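Supply, Shortage and Blame: Reading Claims About Medical Aid
Handout for session 4
10 Aug 2020

Bring this with you. We will work from it and I won't be putting slides up.

Last time we ended on the question of what a donation is. Most of you wrote down some version of "goods given for free." That will do for a dictionary. It won't do for a health ministry, which has to store the goods, test them, find staff who can run them and pay for spare parts. A crate at the port has a press release attached to it long before it has a user.

The Rumunton case

You have the reading. The short version: the regional hospital at Rumunton was promised 446 oxygen concentrators by a private foundation, Clendis. The foundation's statement used the word "delivered" in the first paragraph and "committed" in the fourth. Local papers ran with "delivered." When the hospital's own stock list came out, it showed 50 units on the wards and 16 more waiting on voltage adapters.

Where were the others? Three answers were given in public, by three different offices, and they can't all be right.

The foundation said they were held in customs. Customs said the paperwork named a consignee that did not exist. The freight agent, Dalgleish, said most of the units had never been booked for shipping. Please notice that two of these answers could be true together, and that the newspapers treated all three as rivals.

I am doubtful about the customs story, and I'd like you to be doubtful about my doubt. Customs delay is the first thing anybody says. It is cheap to claim, it puts the fault with a foreign official, and it is hard to check from a newsroom. It also happens all the time. So ask for the entry number. If a shipment was stopped there is a record with a number on it, and a spokesperson who is angry about a seizure should be happy to read it out.

Cost per unit

The figure of $1,640 per concentrator was repeated in every report. I have not found where it comes from. It might be a list price, a price with freight, or a price with a year of filters thrown in – the foundation's statement doesn't say. Multiply it by the full number of units and you get the headline value of the gift. That headline value was printed as a fact, on the strength of a unit price without a source and a unit count that was wrong on the day.

When you see a total, take it apart. Find out who did the multiplying.

Terms to know for the discussion

Pledge: a promise, usually with conditions that sit in a separate letter.
Consignee: the party named to receive the goods.
In-kind valuation: the value the donor puts on the goods. Donors are generous here.
Commissioning: the checks done before a device is used on a patient. A machine that has not been commissioned should not be counted as capacity, though ministries do count it.

For next time

Read the Skinavier district report, the tables especially, and skip the foreword. Write one page on how the district defines an "available" bed. If you think the definition changes between table 2 and table 5, say where and show me. I think it does, but I have been wrong about this report before.

Late work goes in the box by the stairs.

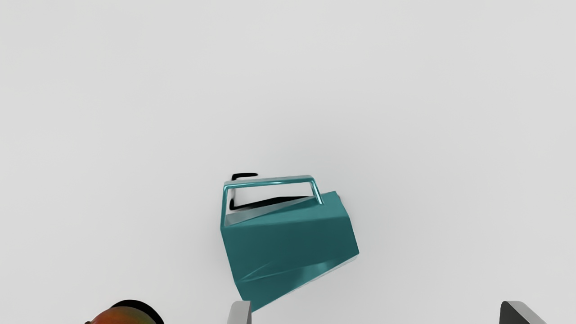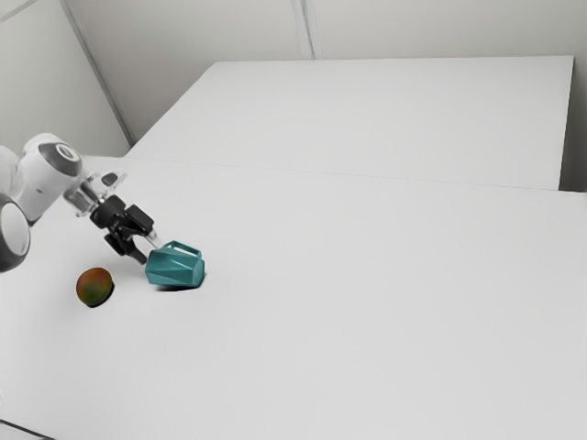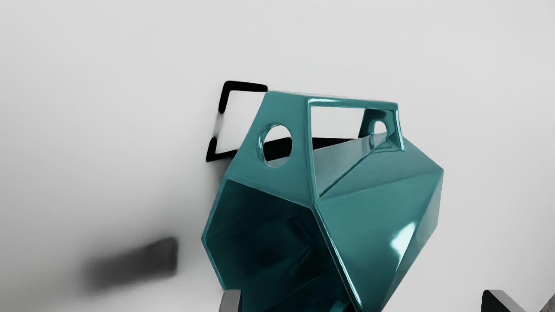

Comments on this handout

Lindsay Te Moana: I think you're too hard on the customs explanation. A made-up consignee and a customs hold are the same event seen from two desks. If the name on the form is wrong, the goods sit, and the donor will say "held" in perfectly good faith. What I'd press them on is the booking. Dalgleish must have a list of what was loaded, and the reading never says whether any reporter asked to see it. Could we have that as a question for the session?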